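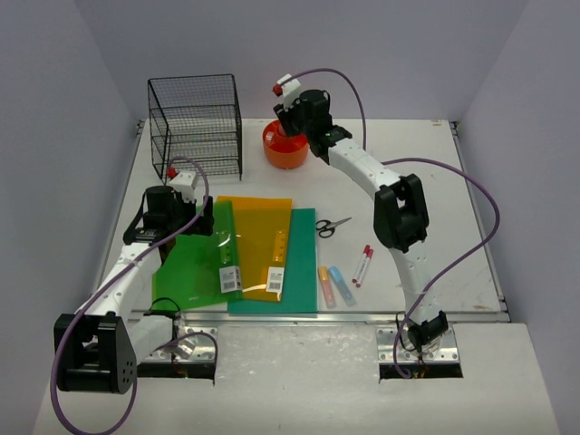

The plastic folder and the fall of the household file

Every home has a drawer that was going to be the filing system. Ours has held, for 3 years, the warranty on a Lullex kettle that died in 2.

The plastic folder is the stationery aisle's great promise. You buy green for bills and orange for tax, come home feeling organized, and by Saturday the colours mean nothing. The barcode labels stay on forever.

Bomwood, the Hamilton paper shop, stocks 400 kinds of folder and sorts them by hue – a cruel thing to do to the weak-willed. I left with a highlighter in each of two colours and no plan for either.

Then there's the tape dispenser, always found the day after the parcel goes out. The scissors turn up beside it, looking innocent.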